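Project Report: Loss of Marker Tracking on the Hand-Held Gripper
Group 4, Robotics Lab Course
Rosalie Koller, Trinity Dunleavy
7/27/26

1. What we set out to do

Our task was to record hand-held gripper demonstrations and replay them on the Riedl arm. We planned 200 recordings of one pick-and-place motion. All the work was done in the lab on the ground floor, under the mezzanine and in the open area next to it.
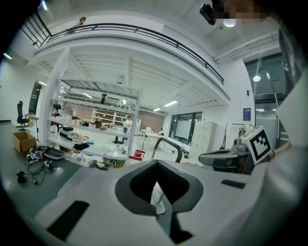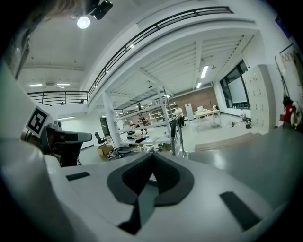 Figure 1. Gripper camera views of the lab, with a fiducial marker on its mount in both.

2. The fault

The first 153 recordings went through the Flusance software without an error message. When we replayed them, the arm closed too early in many runs and stopped short of the part. In one run it pressed the fingers into the table hard enough to trip the force limit. Trinity hit the emergency stop and we did no more replays that day.

We first blamed the arm calibration and spent two sessions redoing it. The early closing did not go away. Rosalie then plotted the marker position over time for a single recording and found jumps that no hand could make. The longest gap with no valid marker reading was 730 milliseconds. The software filled these gaps with a straight line and did not flag them.

3. Cause

We found two causes. The screw under one marker mount was not tight, so the marker could turn a little when the handle was squeezed. The exposure setting had also been left on automatic. When the gripper was turned toward a bright part of the room, the exposure changed and the marker was lost for a short time — long enough to spoil the grasp.

The loose screw was our mistake. The assembly sheet from Flotmont gives a torque for it and we had tightened it by hand.

4. What we changed

We set the screw to the listed torque and added thread lock. Exposure is now fixed before each session. Rosalie wrote a short check that rejects any recording with a gap of over 200 milliseconds. We also lowered the speed limit on the Riedl arm for the first replay of every new recording, and one person now stands at the emergency stop during that replay.

5. Result and open points

After the changes we threw out the old recordings and started again. The arm has not tripped the force limit since then. A few recordings are still rejected, mostly ones where the wrist was turned fast. We have not tested whether the thread lock holds over a longer period. The new set should be complete in September, and the check script is in the Goltton folder with the raw logs.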